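Orier Community Rooms
Progress report to the Keskin Fund
May 17, 2026
Prepared by Eleri Jarman, program coordinator

Purpose of the grant

The fund gave us $4000 to set up and run a shared kitchenette at the Skundbridge rooms, and to write a clear system for what gets washed, what gets recycled and what gets thrown out after each session. The first $2000 was paid in January. The second payment depends on this report.

Work completed

The bench has been cleared and the old cupboard doors rehung. We replaced the tap washer and the seal under the sink, which had been leaking into the bottom shelf. The hot water unit was serviced and doesn't need replacing this year, so that line of the budget is unspent and we would like to move it to storage tubs.

The sorting guide has been through two drafts. The first was organized by bin and people found it slow, as they had to read all of it to find the item in their hand. The second is organized by item. You look up the thing you are holding and it tells you where it goes. It covers drink bottles, coffee pods, paper plates, cutlery, cups, tea bags, foil, cling wrap and food scraps.

We tested the second draft on tabletop sets made up from what normally comes back after a morning tea. Each set mixes washable items with single-use ones.

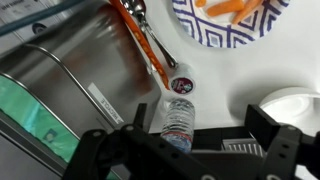
Sorting set on the white tabletop: plastic water bottle, coffee pod with a maroon lid, spoon, orange-handled utensil and patterned paper plate.

Spoons and other reusable cutlery gave no trouble. Bottles were mostly sorted correctly, but people disagreed on whether the cap stays on. The guide now says to empty the bottle and follow the council notice on the wall for caps, and we have put the notice where it can be read from the bench.

Coffee pods were the weak point. The lid, the cup and the grounds may all go to different places depending on the make of pod, and few people will pull one apart at the end of a meeting. We have put a lidded tub beside the machine for pods only. It is emptied at the end of the week and dealt with in one go. This has worked well enough that we plan to keep it.

Paper plates also need a better entry. A clean plate and one with gravy on it should not be treated the same way, and the current wording doesn't make that plain. The next draft will split them.

Spending to date

All of the first payment has been spent or committed. The largest costs were the plumbing, the bins and the cupboard repairs. Printing came in under estimate. Receipts are attached separately, including the revised one from Hekier for the shelving, which replaces the invoice we sent you in error.

Delays

The shelving arrived with the wrong brackets and had to go back. That held up the pantry end of the room and meant the dry goods stayed in boxes longer than planned. The correct brackets have been fitted. The drawer dividers are still on order, and for now the cutlery is kept in trays on the middle shelf.

Next period

We will finish the third draft of the guide, print it in large type and mount it above the bench. We have five user groups booked into the rooms and will walk each of them through the kitchenette at the start of their booking. The labels on the bins will be redone to match the wording in the guide, as at present they use different terms for the same thing.

We ask that the second payment of $2000 be released on the original schedule. No extension is needed.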